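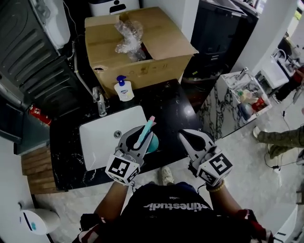 The Small Room That Eats the Budget

When Brian Owino bought his house in Rosales, he planned to redo the kitchen first. The kitchen had a cracked sink and one working drawer. Two years later the kitchen is the same, and the money has gone into a bathroom that measures 5 feet by 8.

"I thought it would be a long weekend," he says. "Pull out the vanity, put in a new one, paint. Then we took the old one off the wall and the wall came with it."

Bathrooms are the smallest rooms most people ever remodel, and for their size they are the most expensive. A bedroom needs a floor, some paint and a few outlets. A bathroom needs all of that plus supply lines, drains, a fan, tile and waterproofing behind the tile, and much of it has to be finished in a set order by people who don't work for the same company. If the plumber is late, the tile setter can't start. If the tile setter moves to another job in the meantime, the room sits.

Owino's sat for most of September. He and his two sons brushed their teeth at the kitchen sink, the cracked one.

Where the money goes

Sreekumar Chowdary has run Celtton, a small remodeling firm, for 14 years. He started out hanging doors. Most of his calls now are for bathrooms, and he says most callers have already picked a faucet.

"They have the faucet, they have a picture of the mirror," he says. "I ask what's under the floor and they don't know. I don't know either, until I open it."

What is under the floor decides a good part of the price. In houses built before the 1960s, Chowdary expects to find galvanized pipe, and he expects to replace it. In newer ones the trouble is more often the subfloor around the toilet, where a slow leak can go on for years without showing in the ceiling below. He asks customers to hold back up to 2000 dollars for whatever turns up. Some of them get to keep it.

The countertop is the part people argue about. Marble is the one they ask for by name, and Chowdary will install it, but he has them sign off on the care sheet first. Marble is soft as stones go. Toothpaste, lemon-scented cleaner and some face washes will leave a dull spot if they sit on it. On a white or gray top the spots can be hard to find. On a polished black one they catch the light, and so does every drop of hard water. Sealing slows down stains but does nothing about the dull spots, which are damage to the polish itself.

His own bathroom has a quartz top. His wife wanted marble and still brings it up.

Living with one sink

The other fight is over the second sink. For a while every couple wanted two, and builders squeezed a pair of basins into vanities that had room for one and a half. Owino had a double in his plan until his contractor taped the outline on the floor. With two basins there was no place to set anything down.

He went with one sink, set off to the left, and a long run of counter beside it. Under that are three drawers instead of cabinet doors. The top drawer is cut in a U shape to clear the drain, and he says it's the best thing in the room. Razors, combs and the thermometer all fit in it – things that used to live in a shoebox on the toilet tank.

Storage is where Chowdary thinks people could spend more. He suggests an outlet inside a drawer for anyone who uses a hair dryer, and a recessed cabinet wherever the wall will take one. He also likes a shallow shelf for cups and brushes, placed far enough from the toilet that you don't think about it.

The fan

Ask any remodeler what gets cut when the estimate comes in high and the answer is the fan. The old one still makes noise, so it seems to work. Owino's made plenty of noise. It was vented into the attic, where it had been blowing steam onto the insulation since before he moved in.

The new fan goes out through the roof and runs on a timer. It cost less than his faucet. The mildew that used to come back above the shower every few weeks hasn't returned so far, though he has yet to go through a full winter with it.

He plans to start on the kitchen in the spring. He has already picked the faucet.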